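白色餐桌和浅色餐具的日常打理

桌面是哑光白的人家，多半都遇到过同一个问题：刚擦完看着干净，侧着光一看，全是一道一道的印子。哑光面不像亮面那样能把水痕盖过去，抹布带的水多一点，水里的东西就留在上面。下面这些做法是编辑部和读者来信里攒下来的，用的都是厨房里现成的东西。

先干后湿
饭后不要直接上湿布。先用干的超细纤维布把碎屑往一个方向推，推到桌边用手接住。面包屑和盐粒遇水会化开或者黏住，再擦就成了拖着砂子走，哑光面最怕这个。读者马蒂尔德·加西亚（Matilde Garcia）来信说，她家的桌子用了两年，只有孩子坐的那一头发亮，就是湿布蹭盐粒蹭出来的。发亮的地方补不回来。

水和洗洁精的量
400毫升温水，滴2滴洗洁精，够擦一张六人桌。布拧到不滴水，顺着长边擦，擦完换清水再走一遍，最后用干布收。洗洁精放多了，干了以后会有一层发黏的膜，第二天手肘放上去就能觉出来。

番茄酱、咖喱、茶渍
这几样趁早擦。已经干了的，把小苏打加水调成稀糊，薄薄敷上，等十分钟，用湿布轻轻带掉，不要来回搓。漂白剂不建议用，有些白色台面会发黄，而且黄得不均匀。魔术擦可以擦笔印，但它等于极细的砂纸，一个地方擦三四下就停。

不要拖盘子
陶瓷盘子底下那一圈没有上釉，很涩，在桌上拖一下就可能留一道灰线。端起来再放下，或者垫一块布垫。新买的盘子可以翻过来，用1000目以上的水砂纸沾水把底圈磨一圈，冲净晾干。灰线如果已经有了，多数是盘底蹭下来的粉，用小苏打糊能去掉大半。
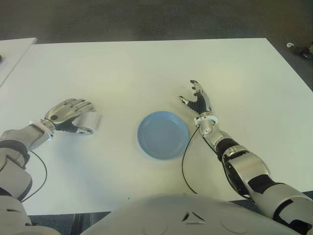

第27期　第2页

浅蓝色的浅盘放在白桌上好看，也容易看出脏。这种盘子中间一块平，边沿稍微翘起来，油最爱积在平底和边沿交接的那一圈。洗的时候海绵不要只在中间打转，用海绵的角沿着那一圈走一遍，再翻过来洗底。用手指肚摸，不滑才算洗净。

刀叉印
浅色盘子用久了会出现灰色细线，看着像划痕，其实大多是刀叉的金属留在釉面上。用湿海绵蘸一点小苏打或者不锈钢锅用的清洁膏，顺着线擦，半分钟左右就淡了。擦完多冲几遍。如果指甲划过去能感觉到沟，那就是釉面真的伤了，擦不掉。

叠放
浅盘叠起来稳，但不要叠太高，八个一摞比较合适，再多底下那个取的时候容易磕边。盘与盘之间垫一张厨房纸，或者旧毛毡剪成的圆片，直径比盘底大一指就行。弗莱尔登（Flerden）的读者克里斯托旺·库尼亚用的是旧T恤剪的圆片，脏了扔进洗衣机。洗好的盘子要干透再叠，底圈吸水，潮着叠进柜子，过几天会有味道。

摆盘前看一眼
白桌上放盘子之前，桌面和盘底都要是干的。盘底带水，会在桌上留一个圆圈，水硬的地方尤其明显。已经有水圈的，白醋兑一倍的水，布沾湿按一会儿再擦，之后用清水过一遍。石材桌面不能用醋，只用清水和中性洗洁精。

热盘子
烤箱里出来的、微波炉里转过的，一律放隔热垫。很多白色桌面的表层不耐高温，印子发黄以后擦不掉。隔热垫选软木或者厚棉布的，硅胶垫有的会掉色，深色的别长时间压在白桌上。

抹布
擦桌子的布和洗碗的布分开。擦桌布每天用完搓一遍，摊开晾，一周煮一次或者用60度水洗一次。超细纤维布不要放柔顺剂，放了就不吸水了。深颜色的新布先单独洗两遍，再拿去擦白桌子。

下期讲木砧板的上油和除味。来信请寄洛雷罗（Loureiro）编辑部，纳塔利娅·梅雷莱斯收，信封上注明“厨房”。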